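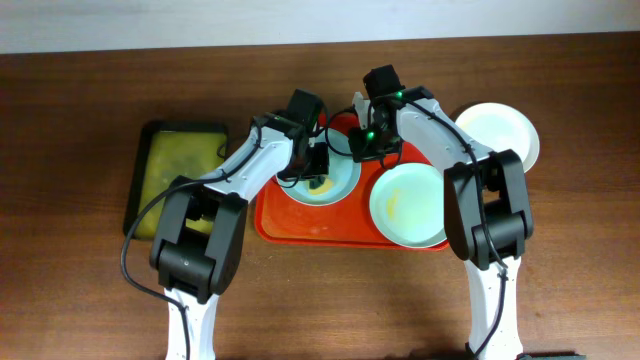 Jekelano Home Help > Kitchens > Worktops and sealing

Silicone between worktop and wall keeps splitting

Posted by Rosário Pinheiro in March

I have a solid oak worktop along the back wall of the kitchen, 3,000 mm long in one piece, with painted plaster behind it and no tiles or upstand. The joint at the back was sealed with white sanitary silicone when the kitchen went in. By the end of the first winter it had come away from the wall along most of the length behind the sink. I cut it out and did it again with a new tube. It has now split in the same place.

The gap is 2 mm at the left end and gets wider towards the window, where I can get the end of a pencil in. The worktop does move slightly if I lean on it by the sink. The wall is sound as far as I can tell, but some of the paint came off on the back of the old silicone.

Do I need a better silicone, or is something else wrong? I would prefer not to take the worktop off. The sink and the tap are both connected and I had a lot of trouble getting the tap tight the first time.

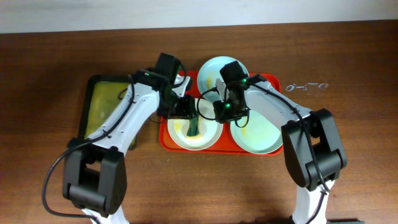
Three plates on a tray.

2 replies

Nicanor Vergara

A different tube won't fix this. You have three separate problems and the silicone is only showing them up.

First, the paint. If it came away on the back of the silicone then the silicone was stuck to the paint and the paint wasn't stuck to the wall. Scrape the strip that will be behind the joint back to bare plaster, wipe the dust off, and seal it with a thinned coat of ordinary acrylic primer. Leave it overnight.

Second, the movement. Go under the worktop with a torch and look at the brackets. Oak should be held down with slotted brackets or oversized holes so that it can shrink and swell across its depth. Fitters often put screws tight through the front rail and leave the back with nothing at all. If there is nothing at the back, screw a batten to the wall under the worktop and fix up into it through slotted brackets. That should stop it dipping when you lean on it, and you can do it with the sink in place if you take the back panel out of the unit.

Third, the width. A 2 mm joint is too thin for silicone to stretch. You want 5 or 6 mm the whole way along. Loosen the brackets, draw the worktop forward a little, and tighten them again. Check how much slack there is in the tap tails before you pull anything. Then push foam backing rod into the gap so the silicone sticks to the wall and the worktop and doesn't stick to anything at the bottom. If it is bonded on three sides it tears, however good it is.

Mask both edges, fill it in one pass, smooth it, and pull the tape while it is still soft. Use a neutral cure silicone. The cheap acetic ones don't hold well on oiled wood. Wipe the back edge of the oak with white spirit first and let it dry.

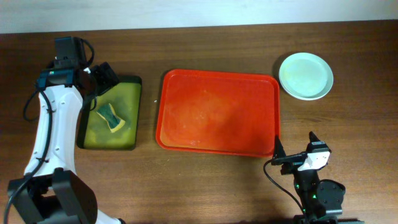 Kedir Seyoum

Agree about the backing rod but I wouldn't bother moving the worktop. Just fit an upstand. I had the same thing and put a 60 mm oak upstand on the wall with grab adhesive, sealed along the bottom, and it covers the gap at the window end as well. Took an afternoon. You still need to sort out the wobble or that will split too.

Comments on this reply

Rosário Pinheiro: Thanks both. I looked underneath and there are no brackets at the back, only four screws at the front, all done up tight. I will put the batten in first and then decide about the upstand. Does the upstand get oiled before or after it goes on the wall?

Kedir Seyoum: Before. All sides except the one getting the glue.

Nicanor Vergara: And slacken those four front screws and drill the holes out, or the board could crack when the heating comes on.

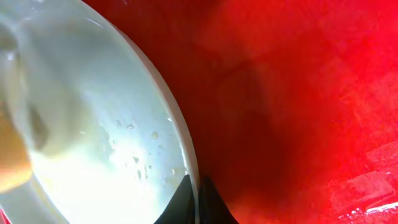 More in Worktops and sealing

Black marks round the tap on an oak worktop
Can I cut a hob opening after the worktop is fitted?
Joining two lengths of laminate at a corner without a jig
How long to leave silicone before using the sink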